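Dorico Drafting Users Group
Minutes of the March meeting

The meeting opened at 6:30 p.m. in the upstairs room. The chair noted that enough members were present to vote. The minutes of the last meeting were accepted with one correction: the plot style table belongs to the mechanical template, and the earlier text had it under the electrical one.

1. Layer names

The working list of layer names has gone out to all member offices. Two offices asked for a shorter prefix, as theirs runs into the name field on older title blocks. The group agreed to keep the four-letter prefix and to drop the year code at the end. Existing drawings stay as they are. New drawings use the new names from the start of next month.

A member asked about layers that come in with supplier blocks. These are to be merged at import, before the block goes into the shared library.

2. Shared block library

The library now holds 1081 blocks. The Clenum office went through the fasteners and valves and found around 200 duplicates, most of them the same part drawn once in inches and once in millimeters. The group discussed which version to keep. Some wanted both, with the unit in the file name. After a vote, the inch version will be dropped where the part is scaled correctly on insertion. Where it is not, the block goes on a repair list.

Insertion points were raised again. Valves are to be inserted at the center of the flow line, flanges at the face. The flange rule was already in the handbook but on the wrong page.

Action: Clenum to send out the repair list before the next meeting.

3. File exchange with Carhuamaca

Carhuamaca reported that 23 of the drawings sent over last month opened with missing text. The cause was a custom font kept on one workstation. Until this is sorted out, all outgoing drawings will use the standard font only. Members who need the custom font for a client are to send a PDF along with the drawing file.

External references were also discussed. Full paths break as soon as a folder is moved, so relative paths will be required. One member said their older release resets this setting on every save - they will check whether the update fixes it.

Action: Carhuamaca to resend the list of affected sheets.

4. Oto plug-in trial

The trial of the Oto dimensioning plug-in has ended. It did well on plain plates and brackets. On parts with many holes it placed dimensions on top of each other, and the cleanup took longer than dimensioning by hand. The group will not buy a license this year. The test drawings stay in the trial folder for anyone who wants them.

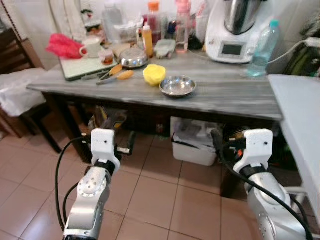
5. Questions from members

Should dimensions be placed in model space or on the layout sheet?
Model space, with the annotation scale set before the first dimension is added. Older drawings with dimensions on the sheet can be left alone unless they are being revised.

A request was made for a short session on sheet sets. It was put on the agenda for next time, limited to 20 minutes.

6. Other business

The handbook index is out of date. Corrections go to the secretary in writing, with the page number.

The meeting closed at 8:10 p.m.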